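February, folding notes, after lunch

Back on the knits. Edmund wanted me to write up the drawer fold before I forget what I changed, so I'm doing it now with a coffee next to me (Benedicta, I know, not near the wool!). I went through the pile from the Ofori box and most of it behaves. Cotton jersey holds a crease fine. The heavier stuff is another matter, it puffs back up the minute you let go, and I ended up redoing six of them before I liked the stack.

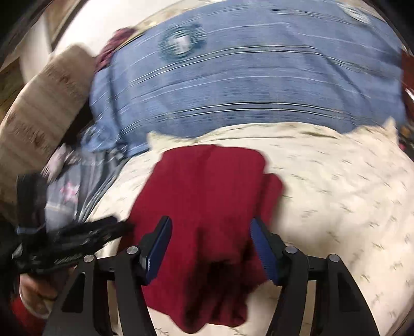

Width is still my main headache. The Clelico drawers are 30 cm front to back and I'd love every bundle to sit in there without leaning on its neighbor, but the bottoms always come out fatter than the tops. The dark red one on the sprigged sheet is a good case: narrow up top, then it spreads and goes into all those gathered ridges down at the hem. I think a flatter hem would fix half of it. Elikem says to smooth from the hem up, I've always gone from the top down, so I'm going to try his way on the next 20 and see who buys the coffee.

Also need to settle the crease question. Shobha likes one soft line down the middle and I keep making two, which looks tidy on the table and terrible in a drawer.

To do: ask Edem if the Brullell liners are in yet, wash the sheet, find my good tape measure.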